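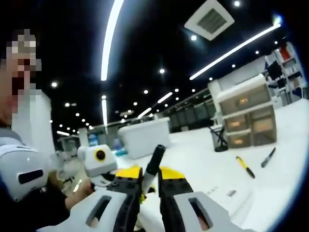
According to the outgoing secretary of the Gudside and District Cricket League, the trouble began with the tea. Before the tea there was a league of 15 clubs, a rulebook held together with a bulldog clip, and a general feeling that things would carry on as they were. After the tea there were two leagues, one of which didn't have a fixture list.

"I'm not saying a sandwich broke up the league," the secretary says. "I'm saying it was in the room."

He has done the job for seven seasons and agreed to talk on the condition that I leave his name out, which in Gudside gives him cover for as long as it takes someone to read this far. He is stepping down in April. His successor has been told what the job involves and, at the time of writing, still wants it.

The facts of the split aren't in much dispute. Brirnix, a firm that makes gutter brackets and had sponsored the league for two years, offered to renew on improved terms if matches were cut to 35 overs and the tea interval dropped. The clubs on the east side of the river liked the money. The clubs on the west side liked the tea. A vote was held, and came out in favor of Brirnix by a single club, and that club's delegate then said he'd thought they were voting on the color of the ball.

"He'd been out at his car," the secretary says. "He came in, saw hands up, put his up. I've got sympathy for him. I've voted for worse things on less information."

Five clubs walked, and by the end of the month they had set themselves up as the Nanero League, after the pub where they met. They took the better pavilions with them. They also took the heavy roller, which had been parked at one of their grounds since a wet spring some years back and which both sides now claim to have paid for.
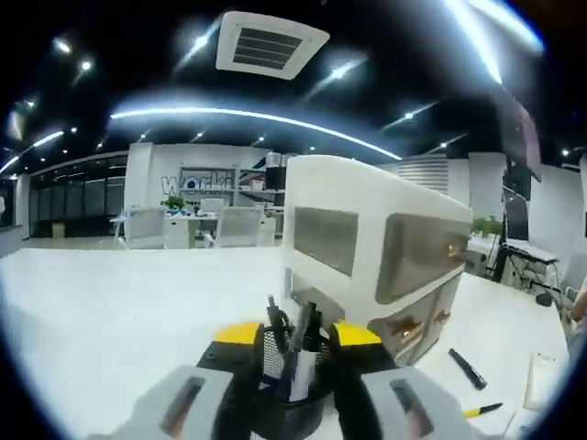
Pens and paperwork on the desk.

The roller is where the secretary's patience starts to go. The bill for it came to 3604, he says, and he can recite the number because he has been asked for it at every meeting since. The receipt was made out to "the cricket."

"Which cricket? There was only one cricket at the time. It never crossed anybody's mind that there'd be more."

I asked whether the new league had been good for anyone. He thought about it longer than I expected.

"The standard's gone up a bit at Nanero, I'll give them that. They've got fewer sides, so you don't have weeks where you bowl somebody out for 19 and everyone's home by three. And our lot have got new sightscreens out of Brirnix. They've got brackets on them, obviously. Very good brackets."

What bothers him more is the juniors. The under-13s used to play a proper season, home and away. With the clubs divided, neither side can fill a division, and last summer the kids played the same four teams over and over until, he says, the batsmen knew the bowlers' birthdays. A joint junior competition was proposed, and both leagues supported it warmly. It then stalled over whose logo would go on the caps.

"I suggested plain caps. You'd have thought I'd suggested no caps."

The man both sides blame is, depending on the day, the secretary himself. The Nanero clubs think he should have declared the vote void. The clubs that stayed think he should have gone and got the roller. He has kept the letters from both camps in a single folder and says that with the signatures covered up you'd have a hard time sorting them.

There is some talk of a reunion. A preseason match between the two leagues has been penciled in at Vlček Park, which is neutral in the sense that neither side likes the pitch. It will be 40 overs, a figure no one asked for. The tea question has been settled with what the draft terms call "a refreshment opportunity of flexible duration."

He wrote that line himself and is fairly pleased with it. Will he be going?

"I'm umpiring," he says. "They couldn't agree on anyone else."

The start is at one o'clock, assuming the roller turns up.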